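Cuaderno de trabajo, diciembre, martes, 9:40

Retomo las notas de tasación de la oficina de Prernitz. Ayer Daryna me pasó la lista completa de las ventas de Gilex y la he comparado con nuestro registro. En el suyo hay 133 pisos vendidos y en el nuestro faltan cinco. Tres son de la calle del río; los otros dos todavía no los encuentro. Pregunté a Tanvir si pueden estar con la fecha de la reserva y no con la fecha de la escritura. Me contestó que sí, que antes se hacía así.

Precio medio por metro cuadrado, con los datos corregidos: 2886. Es más alto que lo que puse en el borrador, porque yo había incluido los garajes. Error mío. Borrar la tabla vieja de la carpeta común, por favor, para que Vsevolod no la use en el informe.

11:15. Llamada con Yaryna sobre los pisos de Alva. El propietario no quiere bajar el precio, aunque llevan 35 semanas anunciados. Ella propone cambiar primero el texto del anuncio y esperar a enero. Yo estoy de acuerdo solamente en parte: el texto es malo, pero el precio también está fuera de la zona.
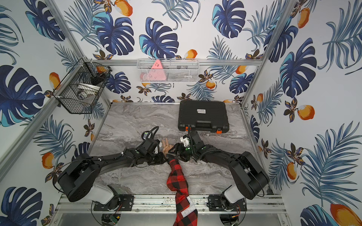
Papel pintado de hojas de monstera y frutos naranjas, con superficie gris de dibujo marmolado.

16:30. He probado otra vez el cálculo separando las plantas bajas. La diferencia es pequeña y no sé si vale la pena mantener dos columnas. Lo dejo con dos hasta que lo mire Daryna.

Pendiente: las dos ventas que faltan, los gastos de comunidad de Alva, devolver a Tanvir las llaves del archivo.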